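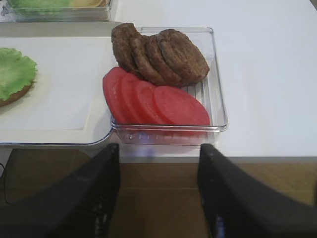

Reading time: 4 min

3.2 Placement of the ingredients on the table

Figure 3. Patties and tomato slices kept in one clear container, with the tray at its left side.

The table in the Prirkton test kitchen was prepared in the same way before every session. The tray, on which the burger is built, is the fixed point of the layout, and the containers are placed near it so that every ingredient can be reached without lifting one box over another. In our earlier work at Virville we used deep bowls with the ingredients lying flat in a pile. The upper slice was then easy to take, but the slices below often stuck together, and cheese was the worst in this respect.

For the present study we changed to low rectangular containers with transparent walls. Patties and tomato slices share one container, the patties in the back part and the tomatoes in front (Figure 3). The pieces are not laid flat. They lean on each other in a row, in the manner of a fan, so that each one shows a part of its face and a free upper edge. The patties are larger than the depth of the container, and their edges reach over the rear wall. We first considered this a fault of the container size. After the trial sessions Matěj Kratochvíl proposed to keep it — the free edge is easier to take hold of than one which is hidden behind the wall.

Lettuce and cheese are the second pair. They were placed together after a comparison of 50 trial burgers, in which the lettuce was kept alone at first and later beside the cheese. The shared container saved space on the table and did not lead to more mistakes in the order of the layers. The lettuce is the only ingredient which we do not arrange. Its leaves have wavy edges and do not hold a row, so they are simply heaped in their own compartment.

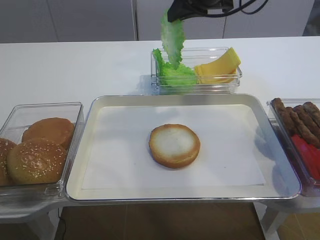
The buns have a separate bin, because they are high and would cover the view of anything stored next to them. The bottom half of the bun is put on the tray first, with the cut side up, and the other layers follow from there. We asked that it be placed near the middle of the tray, with free space around it. When it was placed close to the rim, the lettuce tended to hang over the edge of the tray and pull the next layer to one side.

The full set contains 924 assembled burgers. In 646 of them no container was moved after the start of the session, and only these are used for the comparison of layer order in Section 4. The remaining burgers are kept for the analysis of corrections, where a shifted container is itself of interest. The positions of the containers were noted by Bohumila Vrabec on a paper plan of the table, and the plan was checked again before the next session began.

One limit of the layout should be mentioned. A row of leaning slices becomes less stable when it gets shorter, and the last slice usually lies flat on the ridged base. We refilled the row before this point was reached, therefore our results do not describe work with a nearly empty container.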